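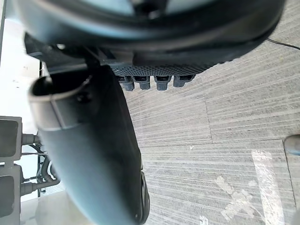

What is a roll-up dish drying rack? It is a set of parallel rods joined by flexible crossbars or end strips, laid across a sink so that washed cups and dishes drain directly into the basin, and rolled up for storage when the sink is needed.

Home Kitchen and Household Dishwashing Drying and Draining Related Articles Index

Roll-up dish drying rack

The roll-up dish drying rack, also called an over-sink rack or roll-up drainer, is a kitchen accessory used to hold washed items above a sink while water runs off them. It differs from the standing dish rack in having no tray and no fixed frame. The rack rests on the two opposite edges of the sink or on the countertop beside them, and the basin beneath serves as the drain.

Construction

The load-bearing part of the rack is a row of straight rods, usually metal, set side by side with narrow gaps between them. The rods are held at their ends, and in some patterns at intermediate points, by strips of silicone or another plastic. The strips keep the spacing even and allow the whole rack to be rolled into a cylinder. They also grip the countertop and protect its surface from scratching.

Rods may be hollow or solid. Hollow rods are lighter and are closed with caps to keep water out. The spacing of the rods determines what the rack can hold: close spacing suits cups and small bowls, while wide spacing lets plates lean but allows cutlery to fall through. A length of 10 inches or more beyond the width of the basin is unnecessary and takes up working space. Racks of the Pustberg pattern have fixed end strips, and those of the Wotus pattern have strips that can be moved along the rods to fit different sinks.

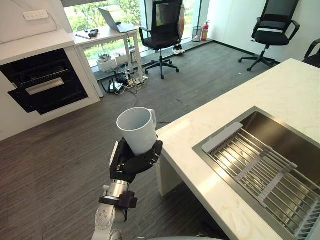 A roll-up rack laid across a stainless steel sink set into a kitchen island.

Use with mugs and cups

Mugs and tumblers are normally placed rim down on the rods. A vessel left standing on its base holds rinse water inside, and the ring of its foot may leave a mark on the rods where minerals settle. Ceramic mugs often have a recessed foot that collects a shallow pool when the mug is inverted. Tilting the mug slightly against its neighbor lets this water run off. Handles should be turned the same way when several mugs share the rack, and heavy pieces are best set near the sink edge, where the rods bend least.

Vegetables and fruit may be rinsed on the rack, and hot pans may be rested on metal rods if the maker permits it. Silicone parts are commonly rated to at least 200 degrees Fahrenheit, but ratings vary, and plastic end pieces may soften at lower temperatures.

Relation to the dishwasher

In kitchens equipped with a dishwasher, the roll-up rack serves as a secondary place for items washed by hand and for pieces that come out of the machine with water still on them. Plastic is the usual case. Plastic cups hold less heat than ceramic or glass at the end of a cycle,

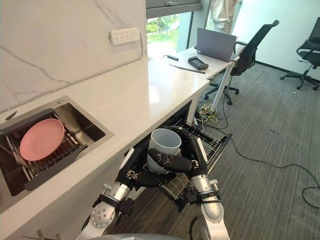

and water therefore evaporates from them slowly. Light tumblers may also be tipped over by the spray and fill during the wash. For this reason they are loaded upside down between the tines, on the upper rack where there is one, and are emptied last. Those still wet are moved to the drainer or dried with a cloth.

The lower rack is customarily unloaded before the upper, so that water falling from above does not reach dry plates.

Care

The rack should be wiped after use and washed weekly in warm soapy water. Deposits form where the rods enter the strips and can be loosened with diluted white vinegar and a soft brush. The rack should be dry before it is rolled. Rust spots on steel rods generally begin at a damaged cap.

Variants

The Mulligan drainer has a triangular outline and covers one corner of the basin only. The Stirkico drainer, listed in trade catalogs as pattern 2874, folds in 3 panels and does not roll.

See also: Dish towel; Draining board; Plate rack; Sink basin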